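# Speaker notes: working rules for legged machines in small rooms

Talk slot: after the coffee break, Flevdale site day, November. Speaker: Igor Vávra. Slides are sparse on purpose; most of the content is in these notes. Skip section 5 if the previous talk overruns.

## 1. Opening

Say what the talk covers: the house rules used at Okevov for running a full-height two-legged machine on household tasks. Folding, sorting, carrying light items.

Say what it does not cover: factory arms behind fences, wheeled carts, anything sold to the public. The published standards for those exist and people should read them. The rules here are local. They sit underneath the legal duties and do not replace any of them.

Ask who in the room has written a risk assessment for a machine that can fall over. Wait for hands.

## 2. The main difference

A fixed arm has a reach that can be drawn on the floor. When power is cut, most fixed arms stop and hold on their brakes. A legged machine needs power to stay up. Cutting the power is itself a hazard, and the first version of our rules did not say so.

Two stop functions, therefore:

- **Soft stop.** Arms freeze, legs keep balancing. Used for anything wrong at the table.
- **Hard stop.** All joint power off. The machine goes down. Used when a person is at risk from the machine staying powered.

Both are held by the same person, on separate buttons of different shape. Hutex tried one button with a long press for the hard stop. Mention this briefly — they dropped it after operators kept hesitating over how long "long" was.

## 3. Zones

Define the fall zone before the task zone. Take the standing height of the machine, add the reach of one arm, and draw a circle from the feet. If the machine steps, the circle moves with it. Nobody stands inside the circle while the legs are powered, with the exception in section 6.

Furniture inside the circle is allowed. It has to be, or there is no task. Each piece is listed on the room sheet with a note on what happens if the machine lands on it. A table that slides is worse than a table that stays put.

Next slide. Leave it up while talking through the points after it. 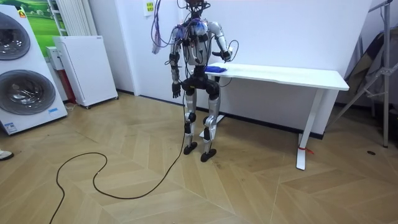
*Slide 4. Cloth handling at the table, left hand over the cloth, right arm down.*

Points to make with the slide up:

The working hand is just above the near edge of the table. We ask for tasks to be set up at the near edge wherever possible. A long forward reach shifts the weight over the toes and leaves the balance controller less to work with.

The idle arm hangs by the side. Rule 7 on the room sheet: an arm with no job in the current task is parked down. Operators used to leave it wherever the last task ended.

Knees slightly bent. Straight knees are not accepted as a start posture. The operator checks this by eye and says it aloud before the arms are enabled.

Look at the floor. The black cable runs from the lower back to the boards and lies in a wide loop. A loop gives slack for a step; it is also something to step on. The rule asks for slack on the side away from the direction of travel and a look at the cable before each run. Expect a question here about overhead cable routing. Answer: better where the ceiling allows it, and we have no objection to it in the rules.

The purple and pink wires at the head and shoulder hang outside the body. For exposed wiring, the rule is that the arm on that side does not go above shoulder height until the wires have been tied back and the tie checked by a second person.

One item on the table. Keep to that for a new task. Add objects only after the single-object version has been signed off.

## 4. Roles

Minimum crew is 2. One operates, one watches. The watcher does not look at a screen.

- The operator starts and ends each run and holds the soft and hard stops.
- The watcher has a voice stop. On the word "stop" the operator presses the soft stop first and asks afterwards.
- Visitors are told where to stand and stay there. They do not count as crew.

Length of a watch: no more than 12 runs before the two swap. Brabec use a time limit instead. Either works if it is written down and kept to. Attention drops faster for the watcher than for the operator, so the swap is set by the watcher's needs.

## 5. Floors and surfaces

(Skip if short of time.)

Hard floors are preferred to carpet. Rugs come out. Floor outlets are marked on the room plan, with covers shut, and a foot is never placed on one as a start position.

Scuffs are recorded when the room is handed over, so that new ones can be spotted. This sounds like tenancy paperwork and partly is, but a fresh mark under one foot is often the first sign of a foot slipping under load.

## 6. Close approach

The only time a person may enter the fall zone with the legs powered is to attach or remove a support line. Conditions:

1. Soft stop active and confirmed aloud.
2. Approach from the side, never from the front.
3. Hands stay clear of the hips and knees. Those joints correct without warning while the machine balances.
4. One person only.

Everything else, including picking up a dropped cloth, waits until the machine is supported and powered down. Crews dislike this rule more than any other. More than 100 runs in our log include a pause for a dropped item. The pauses are dull and they stay in.

## 7. Records

Each run gets one line: task, crew, stops used, reason. A stop with no reason given is still logged. We do not ask people to justify a soft stop, and the form has no box for blame.

Falls get a full page with a sketch of the room and the position of each foot at the start. Keep the joint data for 3 months as a minimum.

## 8. Questions

Likely ones, with short answers:

- *Why no fence?* The room is too small to fence the fall zone and still leave a way out for the crew. The door stays clear at all times.
- *Can one person hold both roles?* No.
- *Is the sheet available?* Yes, paper copies by the door. The Flevdale version has the table positions removed, as each room needs its own.

Leave the last slide blank and hand back to the chair.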